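Cómo comprobar que quien llama a tu puerta es de verdad un agente (y qué hacer si no lo es)

Hace unos meses, una vecina de Wutstead le abrió la puerta a un señor muy educado que le enseñó una placa dentro de una carterita negra, se la guardó enseguida y le pidió pasar para "revisar los cierres de las ventanas". Se llevó un sobre con 300 euros que estaba en el aparador. La vecina nos lo contó muerta de vergüenza, y lo primero que le dijimos, y lo que os decimos a todos, es que no hay nada de qué avergonzarse. Quien se dedica a esto ensaya mucho, y nosotros solemos estar con la comida en el fuego y la cabeza en otra parte.

Así que hemos preparado esta guía con calma, para que la leáis con un café delante y luego la comentéis en casa. Es un poco larga, ya nos perdonaréis, pero preferimos que no falte nada.

Antes de que llame nadie

Apuntad en un papel el teléfono de la comisaría de vuestra zona y pegadlo donde lo veáis de verdad: la nevera, el espejo de la entrada, la puerta por dentro. Cuando uno se pone nervioso, buscar un número en el móvil se hace eterno (a mí me pasa hasta para pedir cita en el dentista). Escribid también el número de emergencias, aunque os lo sepáis.

Si tenéis cadena o tope en la puerta, probadlo un día tranquilo. Ivone Evangelista, que vive en la calle Dunleavy, descubrió en una de nuestras charlas que llevaba años con una cadena puesta del revés, que cedía con un empujoncito. Se arregla con dos tornillos y diez minutos.

Y hablad con quien viva con vosotros. Los niños y las personas mayores tienen que saber que pueden dejar a alguien esperando en el rellano, aunque lleve uniforme y aunque ponga mala cara.

Paso 1. Hablad con la puerta cerrada

Preguntad quién es y a qué viene. Se puede hacer por la mirilla, por el telefonillo o a través de la puerta, levantando un poco la voz. Un agente está acostumbradísimo a que le hablen así y no se va a ofender.

Paso 2. Pedid la identificación y miradla despacio

Aquí es donde casi todos fallamos, porque nos da apuro. Pedid que la acerque a la mirilla o que la enseñe con la cadena echada, y tomaos vuestro tiempo. Comprobad que lleva fotografía y que se parece a la persona que tenéis delante, y anotad el número profesional. Una placa metálica sola, sin carné, no basta: se compran parecidas en tiendas de disfraces y por internet.

Si se la guarda antes de que hayáis terminado, pedidla otra vez. Las veces que haga falta.

Paso 3. Llamad vosotros

Decid algo sencillo, por ejemplo: "Espere un momento, por favor, que llamo a comisaría". Y llamad al número de vuestro papel, nunca a uno que os dé el visitante. Hay grupos con un compañero al otro lado del teléfono que contesta con toda la formalidad del mundo, música de espera incluida.

Dad el nombre, el número profesional y el motivo de la visita. Mientras os contestan, la puerta sigue cerrada. Si no conseguís hablar con comisaría y algo os huele mal, pasad directamente a emergencias.

Paso 4. Escuchad lo que pide

Hay peticiones que tienen que encender todas las alarmas, venga quien venga:

Que le enseñéis dinero o joyas "para comprobar si son falsos".
Que paguéis una multa en ese momento y en efectivo.
Que le digáis el PIN de la tarjeta o le dejéis el móvil desbloqueado.
Que no se lo contéis a nadie porque la operación es secreta.

Si oís cualquiera de ellas, cortad la conversación. No hace falta discutir ni ser ingenioso, con un "no, gracias" y silencio es suficiente.

Si os paran en la calle o en el coche

Cambia un poco el asunto, porque ahí no hay puerta. Si os da el alto un coche sin distintivos, reducid la velocidad, poned los intermitentes de emergencia y buscad un sitio iluminado y con gente, como una gasolinera. No aceleréis ni hagáis maniobras raras, que podría ser un agente de verdad. Una vez parados, seguros echados, ventanilla bajada un par de dedos y la misma pregunta de siempre: ¿me enseña su identificación, por favor? También desde el coche podéis llamar para confirmarlo. 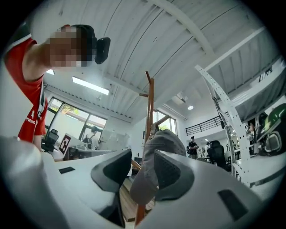 Equipo de Prevención Vecinal · Asociación de Vecinos de Penimari

Si ya ha pasado

Primero, respirad. Después llamad a la policía, aunque haya pasado un rato y aunque os parezca poca cosa. No toquéis lo que haya tocado esa persona y no ordenéis los cajones, por mucho que apetezca.

Mientras esperáis, escribid todo lo que recordéis: la ropa, la estatura, el acento, el color del coche, las palabras exactas. Bautista Zúñiga, que lleva nuestras charlas en el local de Drirnine, insiste mucho en escribirlo antes de comentarlo con los vecinos. Al contarlo varias veces se van mezclando las versiones, y al final uno ya no sabe si la chaqueta era azul o si lo dijo la del tercero.

Si disteis datos del banco, llamad para bloquear la tarjeta antes incluso de sentaros a escribir. Y cuando pongáis la denuncia, pedid una copia y guardadla, que el seguro puede reclamarla.

Para practicar en casa

En septiembre retomamos los ensayos de puerta, en los que uno hace de visitante y otro practica las preguntas. Shoshana Yazzie hace de falsa inspectora con tanta convicción que da hasta un poco de miedo, y nos reímos bastante. Duran una hora y no hay que apuntarse. También podéis hacerlo en familia después de comer, empezando por la frase del paso 3, que es la que más cuesta decir en voz alta.

Para pedir la hoja con los pasos en letra grande, preguntad por Ignacio Boateng en el local, a partir de las 5 de la tarde.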